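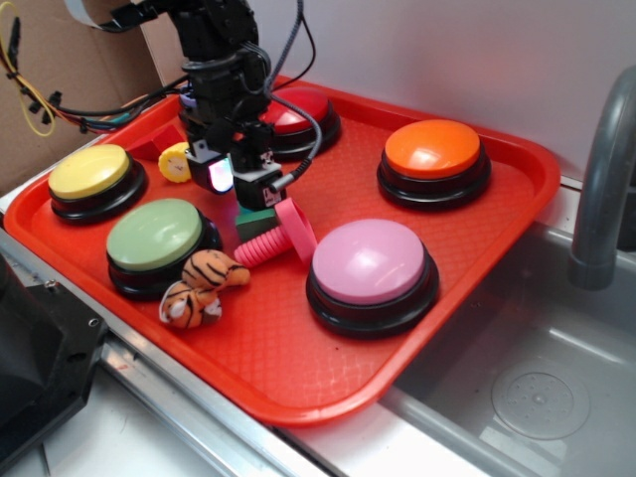 Minutes of the Skestomport Tenants' and Owners' Association, regular meeting, April 22, 2024, ground floor room, Doucette Building. The single subject was the proposal from Lodis to replace the building's door entry system, carried over from the last meeting. Before we started, Pentti Hirvonen asked whether the new entry panel would have proper push buttons, big round ones that a person can find with a thumb, like the five in the red-orange tray, or a sheet of flat glass. The Lodis brochure does not say. It shows a smiling woman near a door.

Present: Josée Ross (chair), Gintarė Mägi (minutes), Seija Peltonen, Pentti Hirvonen, Hanne Lappalainen. No one attended from Lodis, who had been invited and had said they would try.

1. Minutes of the last meeting
Approved with one change. Seija did not "welcome" the Lodis proposal. She said she had received it. Corrected.

2. The Lodis proposal
Josée read out the main points. Lodis would take out the present intercom and fit its Plerus system at both street doors. Residents would open the doors with a phone or a plastic tag. The price is 835 per door, plus a setup charge of 2000 for the building, plus a monthly fee that the letter calls "modest" and does not state.

Hanne asked what is wrong with the present system. Josée said the letter describes it as "at end of life." Hanne said that was the seller's opinion and she would like to hear it from somebody who isn't selling anything. The back door sticks, but that is the hinge, and a phone won't fix a hinge.

Pentti asked what happens when the power goes out. The letter says the system "fails safe." He wanted to know safe for whom, as this could mean the doors unlock or it could mean they stay shut. Josée did not know. Gintarė had telephoned Lodis about it and been told that it depends on the configuration. She asked which configuration we were being quoted for and was told somebody would call back. No call so far.

Seija said her sister's building put in a similar system and is happy with it. Asked how long they had had it, she said since the start of April. The meeting did not think this told us much.

3. Tags and phones
There are 56 apartments. The quote includes 2 tags for each. Extra tags are charged but the price is not given. Hanne pointed out that home helpers, dog walkers and grown children all have keys now, and that two tags will not go far in most households. Pentti does not own the kind of phone required and does not plan to buy one in order to get into his own home.

Josée said in fairness that lost keys are a real nuisance and that a lost tag can be switched off, while a lost key cannot. This was agreed to be the best argument in the letter. Gintarė asked who would do the switching off, and whether it could be done on a weekend. Not stated.

4. Records
The brochure promises "full insight into resident movement." Seija did not like the sound of this. Hanne asked who would hold the records, for how long, and who could ask to see them. Josée thought the records could be turned off. Pentti said he would believe that when he saw it in the contract.

5. Decision
Hanne proposed that we not accept the offer in its present form. Seconded by Pentti. In favor: Hanne, Pentti, Gintarė. Against: Seija, who would have liked to keep talking to Lodis first. Josée abstained. Carried.

Josée will write to Lodis and ask for the monthly fee in figures, the price of extra tags, a plain answer on power cuts, and the contract terms on records. She will also ask if the panel has buttons. Lodis says its discount runs out at the end of April. The meeting noted that the discount in the previous letter had also been about to run out.

6. Back door hinge
Pentti will get a price from a locksmith. Seija offered to try oil in the meantime. No objection.

7. Any other business
The light on the second landing is out again. Hanne has reported it twice. Gintarė will report it in writing and keep a copy.

Next meeting to be set once Lodis has replied, or once it is clear that they won't.

Minutes taken by Gintarė Mägi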